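2 May 2026
Skultia, sink corner, wall + cloth notes

Picking up from the March page. Question is still the same one: can we keep the glazed bricks above the sink clean with a cloth and plain soap, or do we have to order more Dustevum. We are nearly out. Ljubica wants an answer before she does the order with Dirnard, min. quantity is 1,000 ml and it sits in the cupboard forever.

Started late, lost time hunting for the drain strainer (in the wrong drawer, labelled one, the other label). Did the sink first, wall after. Should have been the other way round, drips.

What I used: bar soap, tap water, cloths from the bin. No spray on the left end so there is something to compare against. Sprayed section is over by the shelf. Marked the line between with pencil on the mortar, faint, please nobody scrub it off before next check.

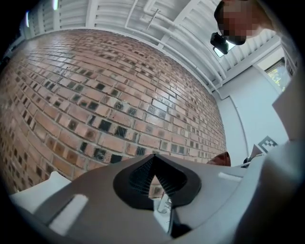 Mortar is what decides this, I think. Rough bricks take the dust and you don't notice, but the joints go gray in a line and then the whole course looks dirty. Glossy dark ones are scattered all over the curve so you can't do them as a block, you keep stopping and starting, and every pass over a dark one drags across plain brick on both sides. Cloth picks up grit from the plain brick, then you rub the grit into the glaze. Obvious once you've done a few. Also the ones towards the right end catch the light and go almost white, streaks there are hard to judge. Go look at them from the side before writing "clean" in the table.

Crackly look in the glaze: leave it. I tried the soft brush on one low down, no change. Ljubica says it's the glaze itself and I believe her.

Timing: 3 passes, 55 min all in including rinsing the cloth and standing around looking at it. Too long for a weekly job. Without the third pass it would be OK and I don't think the third pass did much.

Cloths. Tried the flat white ones first, they snag on the brick edges and leave lint in the joints. Paper is hopeless, shreds. Knitted one is better. The dark red, folded over, ribs on the outside. Thick enough that you don't feel the edges thru it, and the lint if there is any doesn't show as much against the red brick (not the same as no lint, I know).

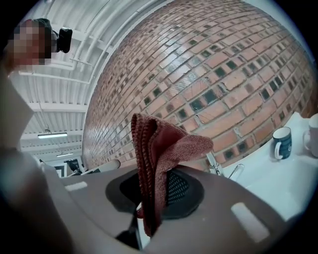 Photo: Skultia workshop notebook, sink corner

Fold matters more than I expected. Striped border goes to the inside, it's a tighter knit on ours and it skates on the glaze without lifting anything. Fold once, use one face on the plain bricks and the other on the dark ones, don't swap. If you lose track which is which, rinse and start over.

Mugs. People, the mugs live on the shelf, not the ledge by the brick. I had to move them twice and they were back both times. Soap water runs down the wall and along the back there, so whatever is standing in it gets a ring. I don't mind whose they are. The blue and white one at least gets used.

Rinsing: fold the cloth over, hold it right under the spout, squeeze, turn, squeeze again. Keep it inside the bowl. Flicking it out puts grit right back on the lowest courses, saw me do it, sorry. Warm water better than cold but it takes ages to come through. The bar goes on the flat rim to the right, it's wide enough there, and lie it flat or it ends up in the bowl going soft.
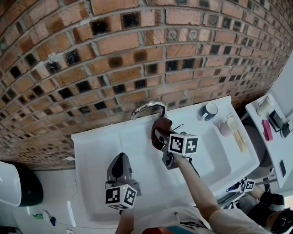 Results so far

Left end, soap only: good. Slight film on the glazed ones, comes off with a dry wipe. Joints lighter than before.
Middle: ran out of patience, uneven, don't use for comparsion.
Right end, Dustevum: shinier, sure. But tacky to the finger afterwards and I expect it to pull dust again. Check in a few days.

Job no. for the wall is 2,221, put hours there and not under general cleaning.

To do

- ask Akl if they still sell the knitted cloths in packs, same weight, any color
- Ljubica: hold the Dustevum order till the tacky bit is checked
- try two passes only, same cloth, time it
- dry wipe on the film, which cloth? maybe one of the white ones after all, glaze only, stay off the edges
- hook for the wet cloth near the sink. It's been hanging over the faucet and drips behind the basin
- strainer drawer, relabel

Cloth rinsed and hung up. Pencil line still there when I left.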